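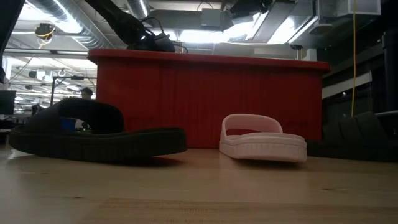
*Slides, one black and one pale pink.*

# Himosent Foot Spray, 200 ml

Busthorpe Supply, item 818. Page updated March 26, 2023.

We held off stocking a shoe and foot spray for years. Most of them are perfume with a bit of alcohol in it, and the bottle costs more than what's inside. Himosent is the one we agreed to carry, with some reservations, which are set out further down.

It's a pump spray for footbeds, straps and insoles. Two pumps per shoe, wipe with a cloth, leave it to dry before you put your foot back in. The scent is a faint mint that fades in an hour or so.

## What the maker says, and what we think

The label promises "all-season freshness." We don't know what that means and we doubt Himosent does either. We used it on gym slides and an old pair of canvas sneakers through August. The slides smelled better the next morning. The sneakers smelled of mint and sneakers.

It also claims to "condition" rubber. We saw no difference between the treated pair and a pair wiped down with dish soap – and dish soap is cheaper. If your slides are rubber or foam all the way through, try soap and water first. Seriously.

Where it does earn its shelf space is on padded straps and glued-in insoles, the parts you can't easily rinse.

## Compared with the others

- **Zavura Sport Mist** – stronger scent, finer spray, and the nozzle clogged on both bottles we opened.
- **Carretero Shoe Powder** – works well in closed shoes. In open slides it ends up on the floor.

## Details

| | |
|---|---|
| Item | 818 |
| Size | 200 ml |
| Refill | Item 547, sold separately |
| Use on | Rubber, foam, canvas |
| Avoid | Suede, untreated leather |

The refill pouch saves you a pump head and not much else. Check the price per ml before you add it to the cart.

Footwear not included. Opened bottles can't be returned, so buy one before you buy a case.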